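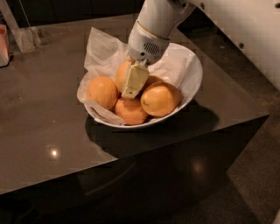
Help / Home network / Mesh and wireless

Frequently asked questions about the Plumia mesh system

Last month we moved many of these answers from the old forum, so some of them are longer than others. If your question is missing, please write to the support desk and put the serial number of your main unit in the message.

How many units do I need?
For a flat on one floor, two units are normally enough. For a house with two floors we recommend three. Thick stone walls are a different matter, and in such a house you may need one unit for each room where you work. Please start with fewer and add more later. Too many units close together will disturb each other.

Can I use Plumia with the router from my internet provider?
Yes. You have two possibilities. In bridge mode, the provider's router continues to give out the addresses and Plumia only makes the wireless network. In router mode, Plumia does both, and you should then switch off the wireless part of the other router. If you keep both of them in router mode, most websites will work normally, but some games and video calls will complain about "double NAT".

Where do I find the mode setting?
Open the Plumia app, choose Network, then Advanced, then Operating mode. The main unit restarts after the change. This takes a few minutes and the light blinks white during this time. Please do not pull out the plug while it blinks.

The light on my second unit is orange. Is it broken?
Orange means that the unit has a connection, but a weak one. Move it closer to the main unit, for example to the other side of a door, and wait until the light settles. Red means no connection at all. If it remains red also in the same room as the main unit, reset it with a paper clip (hold for ten seconds) and add it again in the app.

Why is my laptop slower than the speed in my contract?
The speed in the contract is measured at the wall socket, with a cable. On wireless you will always get less. One of our users, Anas Srour, has a 300 Mbit/s line and measured 209 in his study, two rooms away from the main unit, and for wireless this is a good result. Before you write to us, please do one test with a cable. If the cable is slow too, the problem is with the line and we cannot help with it.

The app shows 694 Mbit/s but my speed test shows much less. Which one is right?
Both. The number in the app is the link rate, which the laptop and the unit agree between them. It includes a lot of traffic that you never see, such as confirmations and repeated packets. The speed test shows what is left for you. A speed test result near half of the link rate is nothing to worry about.

Should I give the 2.4 GHz and 5 GHz bands different names?
We prefer one name for both, and the units then choose the band. There is one exception – some older printers and heating controls can only see 2.4 GHz and become confused during the set-up. For these you can turn on "Separate names" under Advanced, connect the device, and turn it off again.

Does Plumia work together with Buretti units?
Only with a cable. Buretti units use their own wireless link between them, so they cannot join a Plumia mesh over the air. You can connect one as a simple access point if you give it the same network name and password. Rawan Qudah wrote a guide for this, and you find it in the Guides section.

Which ports must be open for the Elent backup service?
None, if you back up only from inside the house. For access from outside, open port 3000 to the computer where Elent is running. Write it without a comma: one user typed 3,000 and the form accepted it as port 3. This mistake in the form is corrected in the present version of the app.

When are updates installed?
At four in the morning on Tuesday, if there is a new version. You can choose another time under Maintenance, but not switch the updates off completely. The network is away for two or three minutes.

I forgot the administrator password. What can I do?
If you are still logged in to the app on any telephone, you can set a new password there under Account. Otherwise you must reset the main unit, and all settings are lost, also the port rules. We have no way to read or recover your password from our side.

Who translates the app?
The Arabic version is made by Bilal Saliba and the Chinese one by Ho-yin Au. Corrections are welcome – please send the name of the screen together with the wrong text.

Related pages: Guides / Meaning of the lights / Release notes / Contact support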